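Subject: Re: [sirnham-dishes] the big August booking, and washing up generally

Hi all

Quick one, typing this between things so sorry for the mess. Replying to the message about the wedding booking, which I've left at the bottom for anyone who missed it. Short version, yes I think we can do it, with conditions. Long version follows, skip to the bit you care about.

The wedding. They want 200 of everything. We can't do 200 of everything. We can do 200 dinner plates if nobody minds them being mixed, and I asked, and they don't mind. Side plates, no chance, suggest they skip the bread plate altogether, people put the roll on the edge of the big plate anyway. Bowls I'd say yes if dessert goes out in two goes. Glasses they're getting from the pub. Cutlery see further down.

What I would like is for us to stop saying yes to big ones and then ringing round the night before. Last year's school reunion was murder. Boxes coming in from three different garages, one lot still had gravy on. If a booking is over 80 people can it PLEASE come to the list first, like this one did, before anyone says yes to the customer. Good on whoever put that in the form this time.

Washing up. This is the one I get the most emails about. The page on the noticeboard says dishes come back "clean". We all know what that has turned into. I'd like to change it to: scraped, rinsed, stacked, back by noon the next day. Then we do the hot wash ourselves at Murthy Hall. Reasons are boring, mostly that people own one small dishwasher and put the plates through on eco and they come back with a film on them, and then we wash them again regardless. So we're already doing the work, might as well ask for less and get it back earlier.

The Sernex at the hall does a load in a few minutes once it's up to temperature. It is slow getting up to temperature. Turn it on BEFORE you unpack the crates, go and do something else, come back. If the light's still orange it isn't ready, doesn't matter how long you've stood there. Also the rinse aid is under the sink on the left, the blue bottle, and the one beside it is floor cleaner. I've put tape on the floor cleaner. Please leave the tape on.

Drying. Racks, then tea towels only for the glasses if we have any. Don't stack plates damp, they get that ring on the bottom that takes ages to scrub off. Had a whole crate of them after the footy presentation night.

Stacking. No more than a forearm high. Paper towel between the old patterned ones, please, the gold comes off. Plain ones can go straight on top of each other.

Sorting, while I'm on it. We've never agreed on patterns. Some of you keep families together (all the florals, all the stripey ones) and some go by size and couldn't care less what's on them. I go by size. When you're setting out tables at the last minute you want to grab a stack and go, you don't want to be making decisions about roses. But I'll lose this one gracefully if most people want families. Bits and pieces that don't belong to anything, lids, the odd saucer, jugs with no mates, can go in open bins where we can see them, and if nobody's claimed them by the AGM they go to the op shop.

White bins, and one of the plates with the black edge.

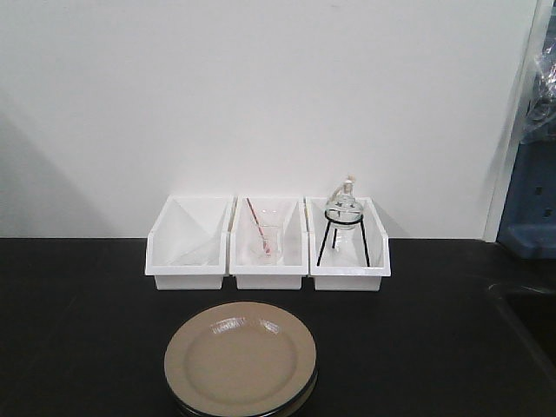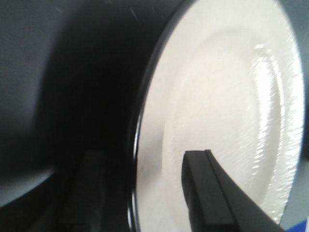
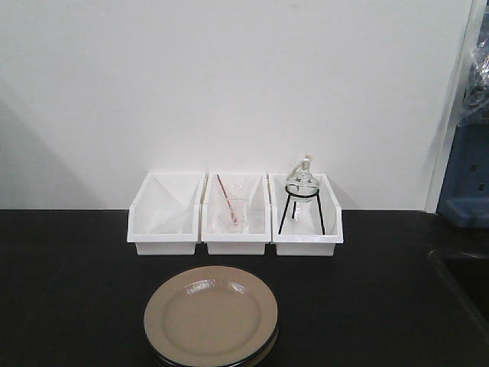

A reply came to me off-list asking why we don't just charge for breakages and be done with all the rules, and saying the hire places in town take a deposit and nobody argues. Fair point, and I did go back and forth on it. Trouble is the small bookings. Someone borrowing plates for a wake doesn't want to be asked for a deposit, and I don't want to be the one asking. So what about a deposit on anything over 80, nothing under, and a jar on the table for the rest. The jar has done alright so far. The same reply said we ought to write down what goes out and what comes home, and yes, agreed completely, the exercise book is a shambles, half of it is in pencil and one page is a shopping list.

On that. The book lives on the hook by the hall kitchen door. Write the booking name, what went out, what came back, any chips. That's it. No need for a paragraph. If it came back short just put "short" and how many and I'll chase it, I don't mind chasing.

Chips. A chip on the rim, it goes out of use, no arguments, someone will cut a lip. A chip on the foot is ok. Crazing (the fine cracks in the glaze) I'd pull from food use too, though I know there are different views and I've read all of them, thank you. Pulled plates go in the garden bed pile, the mosaic group at Kova wants as many as we can give them and will pick up.

Cutlery. We're short on forks. Always forks. Knives come home, spoons come home, forks go in the bin with the scraps. We had 64 matching ones at the start of the year and I wouldn't like to say what we've got now. For the wedding I think we borrow from the bowls club and send ours along as spares. Somebody who's on speaking terms with the bowls club please put your hand up. For other bookings, a bucket of water next to the scraps bin helps, people drop the cutlery in without thinking about it. Saw it done at a sausage sizzle and they hardly lost a thing.

Transport. The plates are heavier than you think. Every time. Milk crates with a folded towel in the bottom are still the best thing I've found, don't fill them past the handles. Please no more banana boxes, the bottoms go. I've got 6 good crates at mine, there are more behind the stage curtain at the hall, and if your shed has any of ours in it bring them back, no questions asked. A trailer is fine for crates if you go the long way and miss the cattle grid. The short way, you'll be writing "chips" in the book for a week.

Storage over winter. The cupboard on the south wall got damp again. Not the plates' problem so much but the tablecloths smell like a tent. I've moved the cloths home and washed them, there's a couple with wine on them that I've given up on, would make decent drop sheets if anyone's painting. The cupboard needs a vent. It's been going to get a vent for as long as I've been on this list. If the hall won't do it I reckon we cut one ourselves and say sorry later, tell me if that's a terrible idea.

Things people asked and I keep forgetting to answer:

Can we lend to people outside Sirnham? Yes if they pick up and drop off. We're not driving to the coast.

Platters? We've got some, theyre all different, have a look before you promise them. The big oval one doesn't fit in the Sernex, hand wash.

Kids' parties? Yes. Ceramic is fine, kids are more careful than their uncles.

Microwave? Not the gold ones!!

Do we want more plates? Not floral. Plain, any size, yes. Please ask before leaving a box on the hall steps, the last lot sat in the rain and the box dissolved.

So what I need from people, for the wedding:

- a yes or no on the mixed plates idea, so I can write back
- two cars with decent boots for the day before
- someone to open the hall and get the machine on early the morning after
- the bowls club person

And for the general stuff, reply here about the deposit over 80 and the scraped-and-rinsed thing. If it's all quiet by the end of the month I'll take that as yes and change the page.

Got to run, kettle's on and the dog has something

cheers
(the one with the crates)

----- earlier message -----

> Hi everyone, we've had a form come in for a wedding in August, out at the
> woolshed. They're after 200 dinner plates, side plates, bowls and cutlery.
> I haven't said yes. It's bigger than anything we've done and I remember
> the reunion.
>
> They seem nice, they've offered to help with the washing up, and they're
> happy to pay something if we tell them what. I wasn't sure what to tell
> them. Do we have a price? I couldn't find one on the page.
>
> Also they asked what the plates look like and I said all sorts. Hope
> that's right. Could someone who knows the cupboard better than me please
> answer, they'd like to hear soon as they have to book the hire place
> otherwise.
>
> Also also, is the hall key still under the pot? I went by and there
> wasn't a pot.

PS price: gold coin a head is what we charged the reunion. Key is with the library now, ask at the desk. The pot got pinched.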